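Vurbridge Handling Data Project
Progress report to Maltarier, second period
Prepared by Mamta Dubey, project lead
February 2025

Summary

The work is on schedule for the main collection target and behind on review. We have recorded 2,000 usable examples of bag handling, which is the number agreed for this period. Review and labeling are running two weeks late. Spending is within the budget, and we are asking for one change to the plan, described under Requests.

Collection

The first period was spent on boxes and rigid trays. In this period we moved to bags, starting with paper shopping bags with rope handles. The tasks are opening a bag, lifting it by one or both handles, placing an item in it, and moving it to a marked position on the table. Each example is one attempt at one task, driven by an operator from start to finish, with a written instruction attached.

Paper bags have been slower than we planned for. A box has the same shape at the end of a session as it did at the start. A paper bag picks up creases, the rim goes soft, and the handles stop standing where they stood before. Operators were at first replacing a bag as soon as it looked used, and the early examples were nearly all of crisp, new bags. Hervé Gaillard raised this when he went through the first batch. We now keep bags in use until a handle fails or the bottom no longer sits flat, and we log the condition of each one at the start of a session as new, creased or worn.
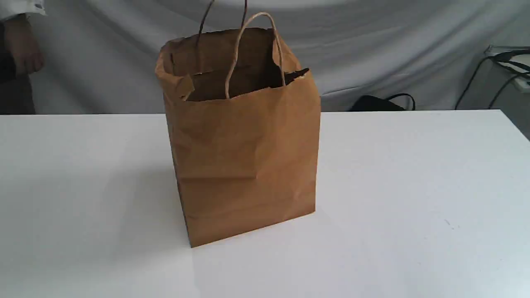
The starting position is also varied now. Operators turn the bag to a different angle before each attempt and leave the handles where they fall. Before this change, most attempts began with the broad side of the bag facing the operator, and the trial model did poorly on anything else. We have kept the table and backdrop plain for this period so that changes in the results can be traced to the bag and its position. Cluttered tables are planned for the next one.

We used 53 different bags. They came from three suppliers, with Brandes providing most of the brown kraft stock. Plastic and cloth bags have been bought but not yet used.

Failed attempts

The original plan was to delete failures. We are keeping them, labeled separately, when the failure is a missed handle or a bag that tips over. Prorarum, who train the model, asked for these after the first delivery. Attempts spoiled by a dropped connection or a late start are still deleted.

Review and labeling

Every example is watched by someone other than the operator who recorded it. This takes around 2 minutes per example, and longer for failures. We had one reviewer out for much of the period and did not replace her in time. A second operator has been trained as a reviewer, and the backlog should be cleared by the end of April.

The written instructions also needed correcting. Operators were using "grab," "pick up" and "lift" for different things on different days. Hervé has written a one-page guide and the older examples are being relabeled to match it.

Equipment

One wrist camera was replaced under warranty. We lost a day and a half to a loose cable before the cause was found, and cable checks are now part of the morning setup.

Requests

We would like to move 20 hours of operator time from cloth bags to review. Cloth bags would then start later in the next period, with no change to the total cost. Please let us know by the next call whether this is acceptable. The updated schedule and the bag condition log have been sent separately.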